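打印本页 | 用电子邮件发送

第二讲讲义：示教数据怎么采（叠毛巾任务）

上次课后好几位同学跑来问我，模型结构都讲完了，怎么还不开始训练？别急嘛！手里没有像样的示教，训什么都白搭。这一讲就老老实实聊采数据，我把自己在Kisier那套课程作业里踩过的坑也一并写进来了，想到哪儿写到哪儿，大家多包涵。

一、先把“一条示教”说清楚

我习惯这样定：从手臂离开起始位算起，到毛巾叠好、手臂回到起始位为止，算一条。中间失手了怎么办？我的做法是留着，单独打个“补救”标签，不要删。以前我删得特别勤快，结果策略一抓空就傻在那儿，因为它从来没见过抓空以后该干嘛（那一周我几乎天天在实验室骂自己）。

每组采8条，两个人轮流操作，换人时在记录表上写一笔。轮流这件事请认真对待，一个人的手势太统一，模型会把你的个人习惯当成任务本身来学。

二、腕部相机看到的东西

很多同学只盯着外部相机的画面，觉得腕部那一路“糊糊的没啥用”。我以前也这么想！后来做布料才发现，靠近抓取的时候，外部相机常常被手臂自己挡得严严实实，真正有信息的是腕部这一路。所以采完一组，一定把腕部画面单独回放一遍，重点看布边：边在不在画面里，和桌面分不分得开，走向是斜是正。

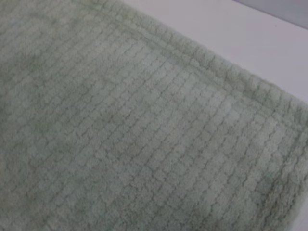 三、材料和桌面怎么选

浅绿色的绒面毛巾配白桌面，我自己挺喜欢，两边分得开。不过绒毛会让边缘发虚，标抓取点的时候不要抠到像素级，沿着包边那一条标就行，同一组里保持一致比什么都要紧。压花小方格也值得留心：图案重复，局部看起来处处相似，用特征匹配做定位的同学很容易配错格子，建议多依赖包边和角点。

毛巾的初始摆法要变。平铺的、转一个角度的、带褶的，都要有。我见过有人整整一个下午都把毛巾摆得横平竖直，训出来的策略只会叠横平竖直的毛巾，稍微歪一点就抓到桌子上去了……

四、采集时的几条规矩

1. 开始前检查两路相机的时间戳，差了就重启采集程序，别想着事后对齐。
2. 曝光锁死。绒面材料在自动曝光下忽明忽暗，看着很烦，学起来更烦。
3. 操作时别犹豫太久。悬在半空想事情的那几秒，模型也会学进去的。
4. 每组采完当场写备注，用Plodero里的模板，写两句人话就够了。

五、作业

每个小组交2组示教，布料自选，但不能全是同一种摆法。数据传到Hamdan服务器上自己的目录，星期四上课前传完。备注里请写清楚哪几条是补救示教，没有也要写“无”。下一讲我们拿大家的数据做行为克隆，谁的数据偷懒了，曲线上看得一清二楚哦。

读者留言

小葱拌面：请问补救示教占多少比例合适？我们组手笨，快一半都是补救了……

Afaf Karam：回楼上，我们组去年也这样，老师让我们先分开训一版再合起来训一版，两版对着看，挺有收获的。

夜班调参：换了条深灰毛巾配黑桌垫，腕部画面里边都找不着，已经默默换回白桌面。

阿木：曝光锁死那条救了我，谢谢！

联系我们：Nornumgate课程组 | 版权归课程组所有，转载请注明出处 | 返回顶部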